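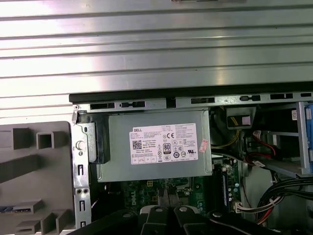
Noonan asks in the tracker whether `supplier_id` stays the same when a contract is renewed. It does. A new ID is issued only when the supplier changes.

# Brenon payroll contracts table

Records of payroll and accounts work passed to outside suppliers by firms in Kundelham. Last updated August 29, 2025.

- Rows: 95, one per contract
- Format: CSV, UTF-8
- Notice period: whole days, default 30

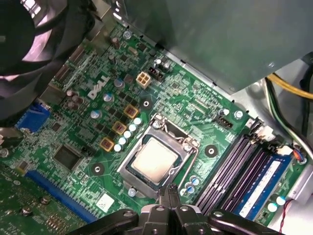
Fees are monthly and exclude VAT. Contracts shared between 2 suppliers are listed under the lead supplier. Blank `end_date` means the contract was still running in June.

## Known gaps

3 rows from Brisness have no fee.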